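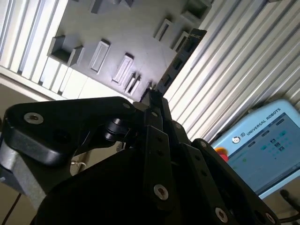 According to Wouter Verhoeven, most socket screws get ruined by the wrong key long before rust gets to them, and the wrong key is nearly always the inch one that almost fits.

Home Fasteners Hand tools Threads Glossary Random page
Last updated: February

Hex socket screw

A hex socket screw is a screw or bolt with a six-sided hole in the head, turned with a hex key. Also called a socket screw, Allen screw, or (shop talk) just "a socket head." The key goes by hex key, Allen key, Allen wrench, in some countries Inbus key. Used in machinery, bicycles, furniture, camera gear, plumbing fittings, door hardware.

Why a socket

An ordinary hex bolt is gripped from the outside. Needs room around the head for a wrench. A socket screw is driven from inside the head, so the head can be smaller, sit in a drilled pocket, or finish flush with the surface. Saves space and leaves fewer corners to snag a sleeve. Early set screws on pulleys and shafts stuck out and caught clothing — that danger was one of the big reasons for the change in the early 20th century. Square sockets came before hex ones in some shops and hung on for a while.

Head types

Cap head. The common one. Tall round head, straight sides, often knurled so it can be started by hand.
Low head. Same idea, shorter. Shallower socket, so less torque.
Button head. Domed. Smaller key than a cap head of the same thread, and the socket strips easier. Not meant for heavy clamping.
Flat head (countersunk). Sits level with the surface in a matching cone-shaped hole. Inch and metric cones have different angles, 82 degrees and 90 degrees as a rule, and they should not be mixed.
Set screw (grub screw). No head at all. Socket is cut right into the end of the thread. Points come as cup, cone, flat or dog.
Shoulder screw. Smooth ground section under the head, for a part that has to swing or slide on it.

Materials and finish

Alloy steel, heat treated, is usual for machine work. Black oxide is a common finish and gives only light rust protection, mostly from the oil left on it. Zinc plating is brighter and holds up better indoors. Very hard screws can turn brittle after electroplating if they are not baked afterward. Stainless for wet places and food plants — weaker than alloy steel in most grades, and the threads can gall (seize to each other) if run in dry and fast. Titanium and aluminum versions exist, mostly for bikes and racing.

Sizes

Metric keys are measured across the flats in millimeters. An M5 cap head takes a 4 mm key, M6 takes 5 mm, M8 takes 6 mm. Inch keys go by fractions. Several pairs sit very close together: 5/32 inch is 3.97 mm, so it goes into a 4 mm socket and feels fine. Others are worse. A 3/16 inch key is 4.76 mm and will round out a 5 mm socket under load.

The Jarlow parts register, kept by a textile machine shop, lists 1,304 socket screws on one loom line, 25 of them inch size. Those 25 have there own drawer.

Keys

L-shaped is standard. Long arm for reach, short arm for leverage in a tight spot. Ball-end keys work at a tilt, handy for screws behind something, but the neck is thin and the contact area is small. Final tightening should be done with the plain end. T-handles for bench work. Folding sets for bikes. Bits for drivers and torque wrenches.

A worn key has rounded corners. It can be ground back square, a few millimeters off the end, keeping it cool so the steel does not lose its temper. Bosman, a maker of bench tools, sells its Trostiva key set with spare short arms for this reason.

Removing a stripped screw

Clean out the socket first. Packed dirt stops the key going in fully and gets mistaken for stripping. After that, in order of damage: a slightly larger key or Torx bit tapped in with a hammer; a slot cut across the head, if it stands proud; a left-hand drill bit; a screw extractor; drilling the head off and taking out the stud with pliers. Heat helps with thread lock. Penetrating oil needs time, overnight is better than ten minutes.

The Lusaden repair notes give the extractor 3 tries, then drill.

Related drives

Torx — six-lobed, less tendency to round out. Tamper-resistant hex, with a pin standing in the middle of the socket, needs a key with a hole in the end. Spline drives turn up in older cars and some very small set screws. Double hex (12 point) mostly on bigger bolts, and often confused wih spline.

See also: Set screw, Thread locking fluid, Torque wrench, Countersink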